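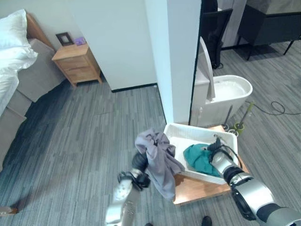 칸델라 마린은 연구실 소개를 이렇게 시작하면 안 된다고 했다. 성공률부터 적어야 사람들이 읽는다는 것이다. 일리 있는 말이지만, 우리는 그 숫자를 첫 줄에 놓는 소개 글을 너무 많이 읽었고 그중 상당수를 재현하지 못했다.

## 에르니에르 조작연구실

에르니에르(Ernier)는 양팔 로봇이 천을 다루는 방법을 연구하고, 남들이 발표한 방법을 다시 돌려 보는 작은 연구실이다. 수건, 셔츠, 베갯잇처럼 모양이 정해지지 않은 물건을 바구니에 담고 꺼내는 작업이 주된 대상이다. 한쪽 그리퍼가 천을 들고 있는 동안 다른 쪽이 바구니 안의 천을 누르거나 집는 동작에서 정책이 자주 무너진다. 논문 부록에는 이 구간이 대체로 빠져 있다.

## 지금 하는 일

현재 과제의 이름은 **미로(Miro)** 이다. 시연 데이터로 학습한 모방 정책이 방이 바뀌어도 버티는지를 본다. 침대와 협탁, 변기가 한눈에 들어오는 방에서도 시험한다. 배경을 흰 천으로 가린 작업대에서 얻은 결과는 따로 표기하고, 합산하지 않는다.

지금까지 모은 시연은 2,269건이다. 이 가운데 113건은 평가용으로 떼어 두었고 학습에는 쓰지 않는다. 정책 하나를 시험할 때 같은 초기 배치로 최대 15회까지 반복하며, 중간에 사람이 손을 댄 시도는 결과와 상관없이 실패로 적는다.

## 결과에 대하여

솔직히 큰소리칠 만한 결과는 아직 없다. 두 팔의 동작을 하나의 정책으로 예측하는 방식이 팔마다 따로 학습하는 방식보다 나아 보이기는 한다. 그러나 천의 색이 바닥과 비슷해지면 차이가 줄고, 바구니를 비스듬히 놓으면 순위가 뒤집히기도 한다. 리살레 마부자는 이 차이가 방법 때문인지 시연자의 손버릇 때문인지부터 가려야 한다고 주장하고, 한나 스코리크는 그리퍼의 힘 제어를 먼저 의심한다. 둘의 의견은 아직 좁혀지지 않았다.

"범용"이라는 단어는 우리 보고서에 쓰지 않는다. 방을 몇 군데 바꿔 본 것으로 가정이라는 환경 전체를 말할 수는 없다. 편집한 영상도 결과로 치지 않는다. 외부에 영상을 보낼 때는 같은 조건의 실패 영상을 함께 보낸다.

## 구성원

- 카시미로 세구라: 연구 책임, 실험 설계
- 리살레 마부자: 시연 수집과 데이터 검수
- 한나 스코리크: 제어, 그리퍼
- 칸델라 마린: 평가 절차, 통계
- 로드리고 리바스: 소프트웨어, 기록 보관

## 협력과 문의

외부 방법의 재현 요청은 9월부터 다시 받는다. 코드와 초기 배치 기록이 함께 있어야 하고, 결과가 원 논문과 다르게 나와도 공개하는 데 동의해야 한다. 요청서는 로드리고 리바스 앞으로 보내면 된다.

2020년 8월 16일 고침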